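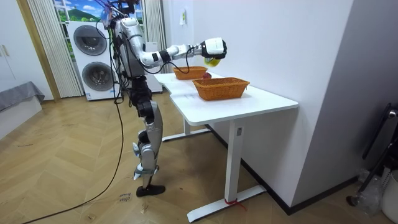 Week 6: Reach, posture and the ordinary desk

Last week we did chairs, and I ran over (sorry), so I'm picking up where we stopped, with the space in front of a person once they're sitting or standing at a work surface.

Two terms you need. The normal reach zone is what you can get to with your elbow bent and your upper arm hanging more or less by your side. The maximum reach zone is what you can get to with your arm straight out and your back still where it was. Past that you're leaning, and leaning is where the trouble starts. Try it now with the pen in front of you. Feel the moment your shoulder joins in? That's the edge of your normal zone, and it's nearer than most people guess.

I like the Gastitz sorting room for this, because I spent a whole March there with a tape measure and got very fond of it. Staff were picking up letters from trays at the back of the bench, 200 lifts in a morning, every one at full stretch. We moved the trays forward and put the tape and labels (used now and then) at the back where the trays had been. No new furniture at all! People did grumble for a while - they'd lost the spot where they kept their tea.

Height matters just as much. For light work, have the surface at elbow height or a touch below. For fiddly work, raise it, so the eyes get closer and the neck doesn't have to bend. For heavy work, drop it so you can push down with your body. The Dursun handout gives a table of bench heights, but please read the footnotes, as the measurements were taken in bare feet and hardly anybody works like that.

A word on standing. It isn't a cure for sitting, whatever the adverts say. Standing still with one arm held out is tiring in a way that walking about isn't, because the muscle stays tense and the blood can't get through properly. We call this static load and it will come up again when we do hand tools.

For next time, pick a surface you use every day (kitchen worktop, till, ironing board, I don't mind). Sketch it from above, mark both reach zones, and bring me 3 changes you'd make that cost nothing. Read the Joltance case study too, though you can skip the part on lighting, which we'll get to later.

Sketches in the tray outside my room by noon, please, with your name on the back.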